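Pladoritz play kitchen gripper trials

Hi! I'm Jonalyn Evangelista, and I put this data card together with Consolacion Galang, who ran most of the trials. We wanted to know which of our 2 grippers copes better with small, slippery play food: the Mamico, with its wide finger pads, or the Tukov, which is slimmer but a real pain to calibrate. Same arm, same controller (Mangubat), same toy kitchen for everything.

The carrot was my favorite test object. It's rounded, it tapers, and it likes to roll off toward the sink if you close the fingers on the thin end. Most of our arguments were over how low to bring the fingertips before closing them - I wanted them nearly touching the counter, Consolacion wanted more room.

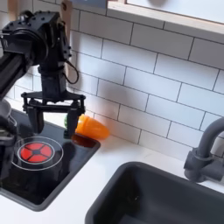

What's inside

Almost 3000 short clips, split into 91 sessions, plus joint positions and a plain text note for each session. The notes are in Consolacion's shorthand, so "cp" means counter pick and "xx" means we stopped the arm by hand. Sessions 1 to 40 are from June and use the older camera settings, so the whites look a bit blown out. I'd train on the later ones first!

Camera views

We kept moving the camera (sorry), so check the view before you mix sessions. My usual test is whether the carrot and the cooktop both show up clear of the gripper - if the fingers hide the food, our pose labels get noticeably worse.

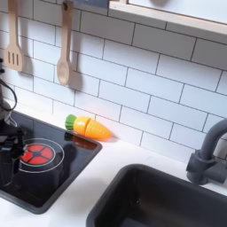 Toy carrot by the backsplash, with the gripper over at the left.

Known problems

The glossy cooktop reflects the food, and our detector sometimes boxes the reflection too. Gripper width is logged in different units for the Tukov sessions, and I haven't fixed that yet. Last update: August 2, 2023.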